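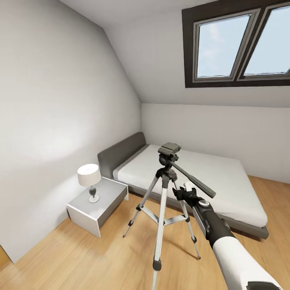 A spare room with a low double bed under the skylight.

Household tips for campaign season: putting up a canvasser and running mailings from home

If you offer a spare room to a campaign worker, or let the local branch use your kitchen table for mailings, the house takes some wear between January and polling day. These tips come from four seasons of doing both in the Brukley ward. They apply whichever party you work for.

Before your guest arrives

Clear one shelf and one drawer. Canvassers travel light but come back with clipboards, leaflets and damp coats, and all of it needs to go somewhere other than the bed.

Give them a key of their own. Phone banks run late and leaflet rounds start early. Write the Wi-Fi password and the trash day on one card and leave it with the key.

Agree on food at the start. I buy bread, eggs and coffee, and the guest buys the rest.

Put a boot tray inside the front door and line it with newspaper. Change the paper every night in wet weather.

Doors and noise

Late meetings and sleeping guests do not mix well. Stick small felt pads inside the door frame where the door meets the stop. Rub a little candle wax on the latch if it clicks. A rolled towel along the bottom of the door cuts most of the talk from downstairs.

If a door sticks, find the tight spot with a sheet of carbon paper before you sand anything. Close the door on it, open it again and sand only where it has marked. 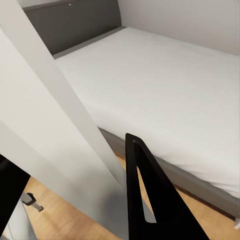
Folding and stuffing

A run of 600 letters takes four people one evening if the table is set up properly. Work in one direction: letters, folding, envelopes, sealing. Keep drinks on a separate surface.

Fold with the back of a spoon. It gives a sharp crease and saves your fingernails.

Seal with a damp sponge in a saucer. Lay out a row of envelopes overlapping so only the gum shows, wipe once, and close them from the nearest end.

Bundle by street with the walk order on top. Rubber bands curl the corners, so put a piece of cereal box at the front and back of each bundle.

Yard signs

Rinse mud off the stakes the day you collect them. Dried clay takes twice the work. Store signs flat, with old sheets between them if the ink is fresh.

Tape residue comes off corrugated plastic with cooking oil left on for 14 minutes, then dish soap. Test a corner first, as some inks lift.

Ink, badges and rosettes

Marker on a tabletop: rubbing alcohol on a cotton ball, dabbed, then wiped with water. Keep it off varnished or waxed wood.

Pin badges leave holes in knitwear. Put a scrap of felt behind the pin and it will sit straighter too.

Press rosettes under a clean cloth with a cool iron. Take the card center out first if it comes out.

After the count

Ask the branch to collect leftover leaflets within the week. Shred anything with names and addresses on it, including walk sheets. Plain leaflets can go in paper recycling once the staples are out.

Gayan Talukder, 1 Mar 2021

Related
Keeping a polling place warm on a small budget
Slow cooker meals for count night
How we cleaned up the Merora Street office
Hsieh Hall: kitchen rules for public meetings
Packing a canvass bag for the Gornasora hills

Contact | Copyright Brukley Ward Household Notes | Back to top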